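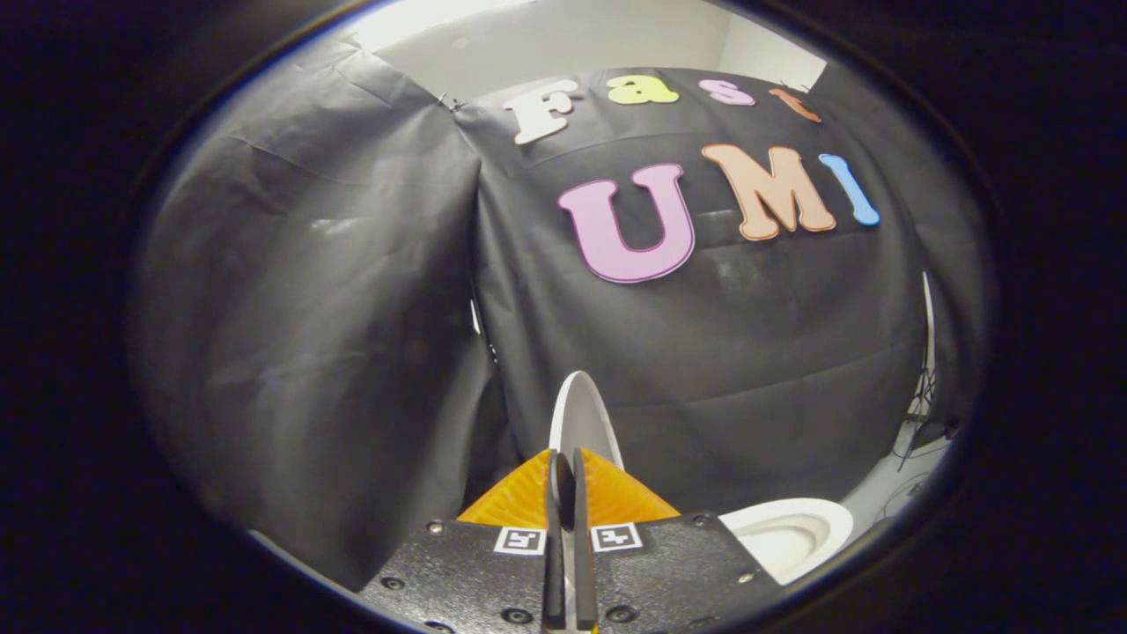

Hanging fabric is my favourite way to change a room without touching a paintbrush, and I will go on about it to anyone who stands still long enough! A big piece of black cloth makes a brilliant display wall, because colour simply leaps off it. Yellow, pink, orange and light blue foam letters look twice as cheerful against black as they do on a pale wall, and you can muddle small letters on one row with big chunky ones underneath and it still works. Two panels are easier than one enormous one, too. Let one overlap the other where they meet and put a few small pins or clips along the top near the join.

Choosing the cloth

Go for something dull. Anything with a sheen picks up every lamp in the room. I buy mine as ends of roll and always get more than I think I need — a wall 90 inches across wants a good bit more cloth than that if you'd like folds, and if you want it flat you still need something to turn over at the sides. Black shows fluff terribly, so keep a lint roller in the same bag.

Creases

Cotton irons out beautifully if you do it slightly damp and from the back. For polyester, turn the iron right down and test a corner first. If you can't face ironing (I often can't) hang the cloth the night before, mist it with plain water from a spray bottle and smooth it downwards with your hands. Most of the creases will have dropped by breakfast. Store it rolled on a cardboard tube and you skip all this next time.

Getting it up

Start in the middle of the top edge and work outwards, one fixing to the left, one to the right. If you begin at a corner you'll be crooked by the far end, I promise you. Pins go in at a slant, pointing down into the wall or batten. In a rented room, use a tension rod or a length of curtain wire and clip to that. Juwita Halim put me on to the little Stulby curtain clips and they are wonderful, they grip thick cloth and don't leave marks.

Leave the bottom edge loose until the very end. Then decide whether to let it pool, tuck it under or weigh it down. A row of old keys in the hem does nicely.

Foam letters

Lay the whole word out on the floor first and shuffle it about until you like it. Put the first and last letters up, then fill in between. Small loops of masking tape will hold for an afternoon. For anything longer I use stick-on hook tape, the rough half only, which catches on felt and brushed cotton but slides straight off anything smooth. Long dressmaking pins pushed through from behind are the most reliable of the lot, but not where little ones can reach.

Letters curl if they're kept somewhere warm. Put them flat under a heavy book for a day or two. Mine live in a shallow Skaltier box with baking paper between the layers, and the set I bought one December is still bright.

Cleaning: lukewarm water, a drop of washing-up liquid, pat with a tea towel. Wash the cloth on its own at 40 degrees, inside out if it's hemmed, and don't overdo the powder or you'll get white streaks.

Updated 6/4/19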